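14 comments · 90 shares

The Long Way to Harklow

I started walking to work in November, which everyone told me was a terrible month to start anything. My car had failed its inspection, the repair bill was going to be 600 dollars, and I had a sulk about it and put on my boots. It's 3 miles from my front door in Plidham to the office in Harklow. I figured I'd last a week (my sister figured two days!).

The first morning I left far too late, took the road the bus takes, and arrived with a wet collar and a terrible mood. Trucks the whole way, and a sidewalk that gives up by the gas station and starts again on the other side. If I'd kept going that way I'd have paid for the car by Friday.

What saved me was Neville Naylor, who works two desks over and has lived in Harklow forever. He drew me a route on the back of an envelope, down behind the allotments and along the old Titdale towpath. It's longer, and I'd never once been on it in all my years of driving past the end of it. 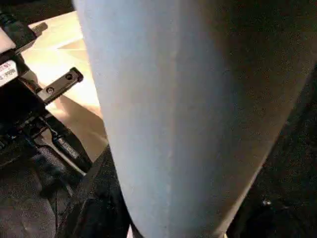 So how much longer does the pretty way take? Twenty minutes on a dry day, and closer to half an hour if the path is muddy or you stop to talk to the man with the two greyhounds, which I always do.

I leave at 7 now. In winter that means the first stretch is dark, and I carry a flashlight I mostly forget to switch on. By the time I get to the lock the sky is doing something, and there are usually ducks making a fuss. I used to spend that part of the day yelling at a traffic light.

My feet hurt for the first couple of weeks and then they didn't. I bought better socks, wool ones, and I'd tell anybody thinking of doing this to spend the money on socks before they look at a single jacket. I also keep a pair of office shoes under my desk, and a towel, and an emergency granola bar that I've replaced more often than I'd like to say.

The other thing is food. Satti is the little bakery by the bridge, and Irfan Satti opens the side door early if he sees you coming. I told myself I'd only stop on bad-weather days – then I got very generous about what counts as bad weather. The cardamom buns are still warm and you can eat one in the time it takes to get up the hill.
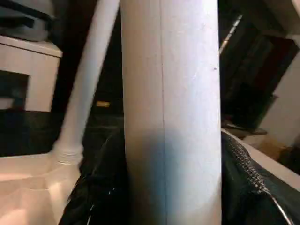
Ghazala Lodhi wrote in after I mentioned the walk in my last column, and she thinks I've gone soft. She did the same towpath for years with a stroller, she says, in ordinary sneakers, and the only thing she ever bought for it was a hat. She also wants it known that the buns were better when they had raisins in them.

Fair enough, Ghazala. I asked Irfan about the raisins and he just laughed and gave me my change.

I did get the car fixed in the end. It sits outside and I use it for the big grocery run on Sunday, and for visiting my mother, who lives up a hill I'm not prepared to discuss. The rest of the week it's the boots. Last Thursday it rained sideways from the allotments to the bridge, and I stood in the bakery doorway dripping on the mat and ordered two.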